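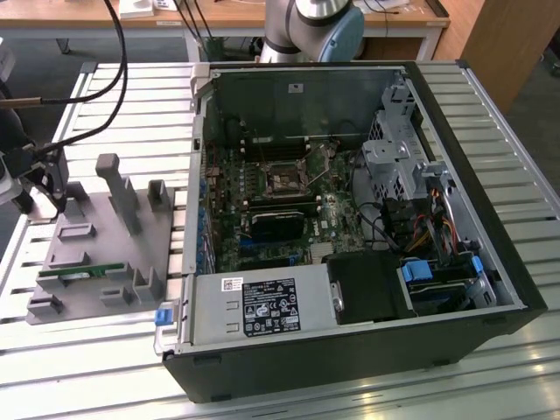
Desktop tower, side panel off, drive cage at right.

Home Stories Essays Authors Archive Submit Contact

The Annex

1. Session

The delegation from Numora sat on the window side because it had sat there in the first round. The delegation from Edetti sat on the wall side and had the radiators. The agreement on the river Kiani ran to 37 articles, and 36 of them were closed by the second week of August. Article 19 remained in brackets.

Article 19 said that the upstream party would release not less than 286 cubic meters per second at the Grultine gauge during the dry season. Both governments had already announced the number. The minister in Numora had called it a victory for farmers, and the minister in Edetti had called it a concession that cost nothing. The number could not be changed.

Naveed Farooqui was the second hydrologist on the Edetti side. His place was at the end of the table, next to the interpreters' booth, and his job was to be asked things. In eleven days he had been asked two things, one of which was the time.

On the twelfth morning Dindo Dizon, who chaired on behalf of the secretariat, proposed that the brackets be removed.

"The Numora side has no objection," said Anum Soomro. She led for Numora and read everything, including the footnotes to the interpreters' contract.

"The Edetti side will revert after lunch," said Waqas Gilani.

Gilani led for Edetti. He had been a trade negotiator and he disliked rivers, which could not be counted in a warehouse. During the break he came down to the end of the table with the draft.

"Is there anything wrong with this?"

"It doesn't define the gauge," Naveed said.

"It says Grultine gauge."

"There are two. The old staff on the left pier and the recording gauge on the right bank. They were set from different benchmarks. When the left one reads two meters, the right one reads two meters forty."

"Forty centimeters."

"Yes."

"What is that in water?"

Naveed had the rating curve in his bag. He put it on the table and laid a ruler across it. A gauge measures height, he explained, and the flow is looked up from the height. There was only one published curve. If you read the right-bank gauge and used the curve drawn for the left pier, you would report 286 when the river was carrying a good deal less.

"Which one does our ministry read?"

"The right."

"And theirs?"

"The left."

Gilani looked at the ruler for a while. Then he asked whether anyone in Numora knew.

"Anyone who has stood on the bridge," Naveed said.

2. Instructions

Gilani sent a cable at 1:15. The reply came at 3:40 and was four lines long. The first three lines thanked him for his message. The fourth said that technical matters should be handled at the technical level and should not delay signature.

He read it to Naveed in the corridor.

"You are the technical level," he said.

"The first hydrologist is the technical level."

"The first hydrologist has gone home with his kidney stone. What would you write, if you were writing it?"

Naveed had written it already, on the second day, during a long statement on navigation rights. It was an annex of one page. It named the left-bank staff as the reference, gave the benchmark elevation, required a joint survey every two years, and said what was to be done if the pier moved. Piers did move. The one at Grultine had settled 23 millimeters since it was built, and he had included a correction.

Gilani read the page standing up.

"You've named their gauge."

"It's the one the curve was drawn for."

"You understand that this gives away water."

"It gives what the article says. If we use ours, the article says something else."

"That is usually the purpose of an article," Gilani said. He folded the page once and put it in his jacket, then took it out again and asked for a copy.

The afternoon session dealt with the seal, the paper, and the order in which the flags would stand. Soomro asked whether the Edetti side had reverted on Article 19. Gilani said that it was reverting. Dizon wrote this down.

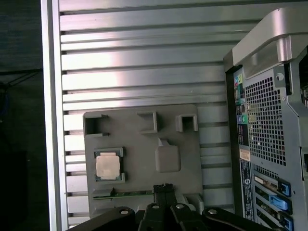 3. Tea

Tariq Marwat was the hydrologist for Numora. He and Naveed had studied under the same professor, nine years apart, and had never discussed it in the room. At five they were both at the tea urn. The rule of the talks was that nothing said at the urn was said.

"I hear there may be an annex," Marwat said.

"There may be a page."

"Left or right?"

Naveed filled his cup. "Who told you it was that?"

"I wrote the same page. Mine was refused in the first round." He took two sugars. "They said that if we raised it, you would ask for something in return. It was thought better to sign and complain each year. A complaint has a budget line."

"What did you put for the settlement?"

"Twenty-three millimeters."

"Same."

"From the professor's survey?"

"From my own. I had a level and two students — one of them fell in."

Marwat asked whether the student had been all right. Naveed said he had gone into banking.

They stood by the urn until the bell. Marwat's page had a better paragraph on ice, which Naveed had left out on the grounds that ice was not a dry-season matter. Marwat said that it was in two years out of ten, above the bend. Naveed wrote it on the back of his copy and asked him to check the wording.

4. Article 19

Dizon opened the evening session at six. Gilani asked for the floor and said that the Edetti side had a minor technical clarification, without financial implications, which it offered in a spirit of good neighborliness. The page was passed down the table. It now had a paragraph on ice, in a different handwriting.

Soomro read the front. She turned it over and read the back. She looked along her own side of the table to Marwat, who was studying the radiator opposite.

"The Numora side would like ten minutes," she said.

She took 50. When she returned she asked for one change. The joint survey should be held every three years, as there was a cost, and Gilani said that three would be acceptable if the flags could be settled that night.

Dizon removed the brackets. He asked how the annex should be numbered, there being no other annexes, and it was agreed after some discussion to call it Annex 1 and leave room.

Naveed packed the ruler and the curve. The interpreters were already switching off the booth, and one of them asked him through the glass what a benchmark was. He began to explain, but her microphone was off and so was his, and he went around to the door.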